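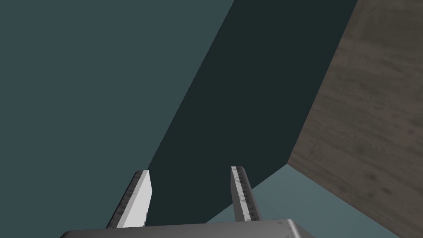 2. Teleoperation demos in the simulator

Nazma Karunaratne went through the October batch: 100 demos driven by remote control, 20 of them thrown out. The wrist view shows the gripper open and empty, with plain teal surfaces and a brown wood-grain panel behind it. Onden asked how an operator is meant to judge distance with no shadows on the teal. Nazma said they get used to it. Several people were not convinced.

Tratov claims its policy learns the drawer task from 20 demos. The meeting noted that Tratov picked the demos — and the drawer. No change to our own target until we see the failures as well.

Chukwu's offer of hand-guided sessions on the real arm was discussed. Slower, and sore wrists after 4 hours. Left open.

Action: Nazma to re-drive the rejected demos with a second operator and report the grasp misses separately.

3. Monau licence

Held over.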